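Does the Five-Minute Warmup Change First Period Scoring? Rec Hockey at the Drellomlow Rink

Marleny Cabrera, Kevin Ayala, Yhon Huanca
Intro to Sports Statistics, final project
November 22, 2024

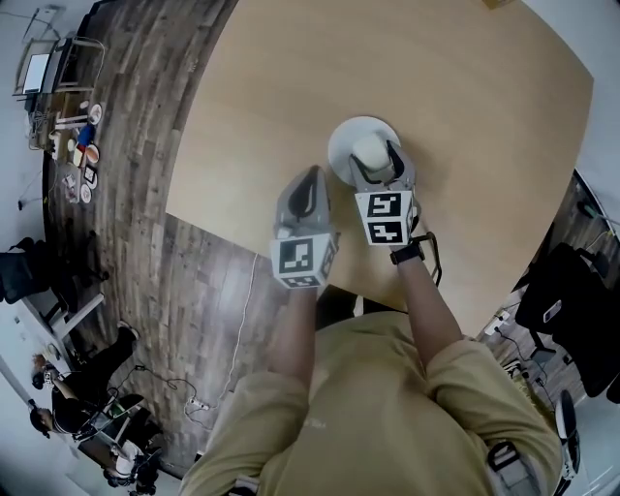
Fig. 1. Two gray grippers at a light wood table, the right one closed around a white round object on a plate.

1. What we wanted to know

The adult rec league at Drellomlow gives each team five minutes on the ice before the puck drops. In April the rink cut that down to nothing for the late games, to get everyone out of the building on time. Players complained a lot. Kevin plays in the league (C division, left wing, not a lot of goals) and said the first period felt sloppy after the change. Goalies said it was worse for them.

So the question: do late games with no warmup have more goals in the first period than early games with one? We guessed yes. Cold goalies, more goals.

2. Where the data came from

Scoresheets. All paper, kept in binders at the rink office. The office let us copy them as long as we didn't take them out of the room. 153 games had a full sheet with goal times. The rest were missing a page or had times nobody could read, so those are out.

For each game we typed in: start time, division, goals for each side by period, shots by period if written down, penalties by period. Yhon typed, Marleny checked, then they swapped. Where the two didn't match we went back to the paper. Most of the mistakes were 1s and 7s.

Shots turned out to be a problem. Some scorekeepers write every shot, some write only the ones on net, and one just puts a row of ticks with no period marks. We kept shots in the file but did not use them for the main result.

Periods are 15 minutes running clock, except the last two minutes of the third if it's close. This matters becuase a running clock means a long faceoff delay eats real playing time. We couldn't correct for it.

3. Method

Two groups, early (warmup) and late (no warmup). Compared average first period goals per game, both teams added together. Then did the same for the second and third periods as a check. If late games just have more goals in general, all three periods should be higher. If it's the warmup, only the first should be.

We wanted to do a t-test but goals are counts and mostly small, so our instructor Priya Thibodeaux suggested a permutation test instead. You shuffle the early/late labels over and over and see how often the shuffled gap is as big as the real one. We did this in a spreadsheet first, which was slow and crashed twice, then Marleny wrote a short script.

Division was the next worry. The late slots go to C and D division more than A and B, and lower divisions score differently. So we shuffled labels only inside each division. A D game could only trade labels with another D game.

4. Results

First period goals were higher in the late games. Before we split by division the gap looked big. After splitting, it got a lot smaller - still in the direction we guessed, but the shuffled data gave a gap that size often enough that we can't call it real.

Second period, no difference worth talking about. Third period, late games were a little lower. We think that's tired players and short benches. Kevin says people leave after the second if they have work in the morning, and his team has finished games with one sub.

Penalties went the other way from what we thought. We figured late games would be chippy. They had fewer calls in the first period than early games did. Could be the refs, who are the same pair most late nights and tend to let things go.

One thing that did show up: the first 4 minutes. When we only looked at goals scored in that window, late games were clearly ahead, in every division except A. After that the two groups look the same. So if there is a cold start effect it's short, and it washes out over the whole period. We did not plan this test ahead of time. We found it after plotting goal times, so it should be treated as a hint and not a finding.

5. The goalie survey

We also handed out a one page survey to goalies. Leidy Carhuamaca, who runs the league schedule, put it in the locker rooms for us. Questions were how long it takes before you feel ready, what you do when there is no ice time, and whether you'd trade game time for warmup.

Answers were short. Most said they need a few shots more than they need minutes. Several stretch in the hallway or throw a tennis ball at the wall by the skate shop. One wrote "give me ten shots and I'm fine." Almost all of them would give up game time for a warmup. We don't know if skaters would say the same, we only asked goalies. Should have asked both.

6. Problems

- Not random. Teams can request slots, and a couple of teams always ask for early.
- Sub goalies. The sheets don't always say when a sub is in net, and a sub may be way better or worse than the regular.
- Goal times are written by hand by whoever is in the box. Some are clearly rounded.
- Hilteo (the team, they are sponsored by a tile shop) played up a division for part of the season and we left them where the sheet said. Taking them out didn't change anything much.
- The ice gets resurfaced before early games but not always before the last one. Slow ice might matter as much as the warmup and we have no record of it.

7. What we'd do next

Get the rink to try it both ways. Same slot, same division, warmup one week and none the next, for one season. Leidy said she would ask but the building closes at a set time so probably not the full five minutes. Even two minutes might tell us something, given the early goals.

Also want shots counted the same way by every scorekeeper. We wrote up a half page guide and left it in the box. The last time Kevin checked, it was under the coffee maker.

8. Who did what

Data entry: Yhon and Marleny. Script and plots: Marleny. Survey: Kevin. Writing: all three, sections 4 and 6 mostly Yhon. The spreadsheet and script are in the class folder under our group name, with a note on wich rows were dropped.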